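讲稿备注：二手电脑值不值得买（社区分享会用，自己看的，别念太快）

开场先别放片子，先问大家一句：家里那台旧台式机，最后都去哪儿了？等他们笑完再往下讲。我自己的答案是阳台，压在一箱旧杂志底下，压了好几年，后来被我妈拿去垫花盆了……这段可以讲得慢一点，效果一般都不错。

然后讲我第一次买二手的事。卖家叫Anas Haddad，人特别爽快，开价234，我还到131，他居然一口答应！我当时美得不行，回家才想起来忘了问电源带不带。不带。后来又花42配了一个，还是比新机便宜一大截，所以这事我到现在也不算后悔。

接下来是正题，看机器的顺序。我习惯先听声音再看外壳，风扇要是一开机就嗡嗡响，我就会多问几句平时放在哪儿用的。接口一个一个插，带个U盘去，别不好意思，人家真想卖是不会嫌你烦的。硬盘通电时间一定要看，这里停一下，让大家记。内存条拔下来看看金手指（记得解释一下这个词，上次有位阿姨以为我在讲电影）。

讲到处理器的时候提醒一句，散装的尤其要看清楚型号，针脚或者触点有没有伤，最好让卖家当面装上点亮。Luzius Moser上次在Zolden讲过一个买错接口的故事，我可以借来用，先跟他打过招呼了。

时间要是不够，就跳过笔记本电池那一段，直接讲保修。口头保修等于没有，写张条子，写清楚几天之内能退，双方签个名，很快的。

最后留点时间提问。估计又有人要问显卡，我的回答还是老样子：预算先定死，再去看货，看上了也先回家睡一觉。

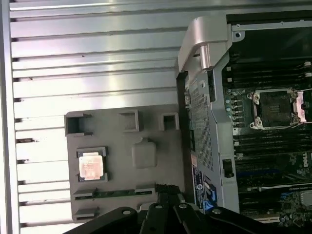
对了，问完问题别急着收线，门口那张桌子上有我打印的检查清单，让大家自己拿。想把旧机器捐出去的，散场后来找我登记，硬盘记得先自己清一遍。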